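Chapter 12
Sound Before Song: Drone and Texture in Heavy Music

Put on the first 2 minutes of Endholm's "Kollberg" before reading any further. Headphones if you have them. No melody to speak of, no drums. One low note, held, and a lot of grit on top of it. Most students write down "nothing happens." Play it again – the note never sits still.

This chapter is about that kind of listening. Terms first: a drone is a sustained pitch or cluster. Texture is how the layers sit together, thick or thin, smooth or rough. Timbre is the color of a sound, and we covered it in Chapter 2, so go back if its gone fuzzy.
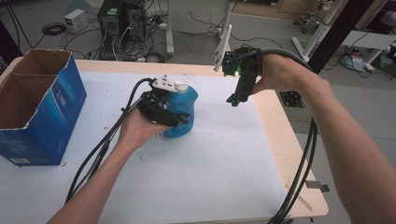 Drone players got to texture by way of cheap gear and found objects. Prukerer's early tapes are mostly contact mic and feedback, and the liner notes read like a kitchen inventory. A blue plastic bottle with a white screw cap would do fine as a sound source: squeeze it, tap it, scrape the cap, then slow the recording to half speed. Write down what you hear at each stage. Pitch, lenght, roughness.

Coelho went the other way on the album "544". All guitar, 14 tracks of the same chord, each one tuned a hair off from the last. The beating between them does the work a drummer would do.

Section 12.1 starts with beating. You'll need a tuner and two strings, any guitar, doesn't have to be a good one.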